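Kitchen tips I stole from the robot club

I coach the after-school robotics club in Brurkorbridge, and this year's project is putting away the dishes. The kids named the arm Manik (don't ask me, there was a vote), and since June I have spent more hours thinking about plates than I ever did as a person who owns plates. A lot of what we've worked out is handy in a regular kitchen too, so I've been writing it down on the back of the sign-in sheets.

Buy dishes you can drop

We started with my old stoneware and lost a bowl in the first hour. Now it's all lightweight stuff from the camping aisle, and I like it so much I use it at home for weekday lunches. Check the bottom before you put it in the microwave, though – plenty of bamboo-type plates aren't meant for it.

Leave more room than you think

Kirsty Mudgway, who is 14 and does most of our arm code, wanted the plates as close together as they'd go. Manik kept bumping the neighbor on the way in. She opened up the gap and the bumps nearly stopped. I tried the same thing in my drainer at home and my plates dry faster! If you have a big drainer, skip every other slot and do the dishes in two rounds.

Stand them up, don't pile them

A flat pile means lifting five plates to get at the sixth. Upright, you grab the one you want by its rim. A little wire rack costs next to nothing and works on a shelf or in a deep drawer. We put our big green plate at the front of the row, with the blues, navies and beiges behind it, and the pink one goes down flat on the table by itself as the plate to be picked up. 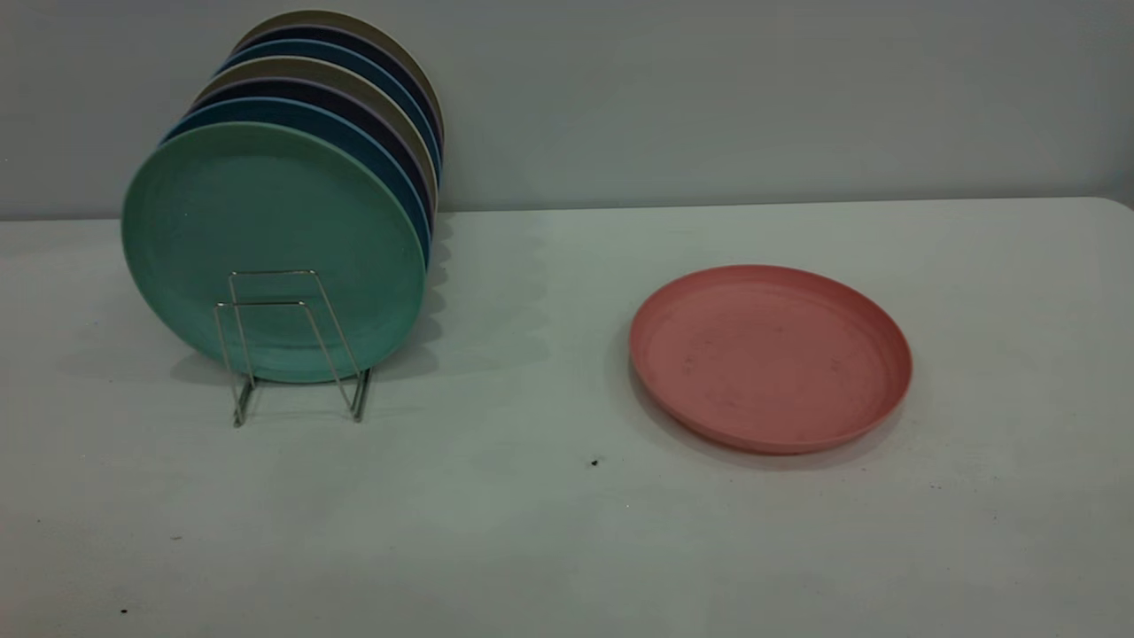 Pick one color to be the odd one out

Kam-wah Kong came up with this for the camera, which found a pink plate much quicker than a beige one on our pale table. At home I do it for my son's allergy-safe plate. One color, nobody else's, and guests catch on right away.

Wipe the table first

Crumbs and specks confused the vision program for a whole afternoon before we got the sponge out. A damp cloth with a drop of dish soap is plenty. Dry it after, or the plates skate.

Write down your tries

The kids log every attempt in a notebook: 113 so far, and 57 of those ended with the plate where it belonged. I now keep a page like that for bread, with the oven setting and how long I let it rise, and my loaves are better for it.

Set a timer for cleanup

We stop 30 minutes before pickup, no matter how close to working it is (it is always very close to working). Cables get a twist tie each and go in a shoebox with the lid labeled. Same system for my phone chargers now – I can find the one I want without dumping out the drawer.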